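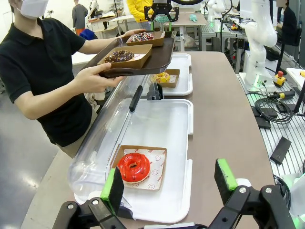 Chocolate donuts with sprinkles, one to a box.

Mandholm Donuts: Your Questions About Big Orders

How much notice do you need?
For a couple of dozen, the day before is usually fine, and do give us a ring if you've left it later than that because we'll always try! For weddings, school fairs and the like we'd love two weeks. Our biggest order so far was 2,000 for the Trirnberg winter fair in January, and we were very glad of every day's warning.

Can I mix flavours?
Of course you can. Up to 1,000 donuts you may choose as many flavours and colours of glaze as you like, and past that we ask you to keep it to six.

Do you deliver?
We do, to Lennox and Pledar, and out to the lake road if the weather is kind. Everyone else is very welcome to pick up from the side door, where there's parking.

Will they keep overnight?
They're at their best the same day, but a glazed one will be quite happy until morning in a closed box on the counter. Please don't put them in the fridge, as it dries them out terribly.

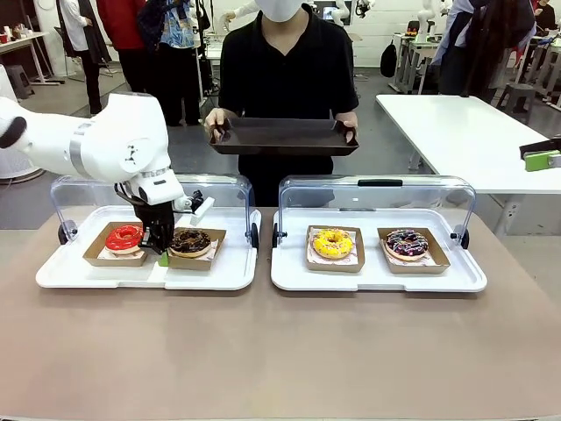
One customer in Pledar wrote to ask whether leftovers can be frozen, and added that hers had gone in plain and come out lovely after an hour on the bench. Plain ones freeze well, yes, for up to a month. Glaze tends to weep, so we'd eat those first.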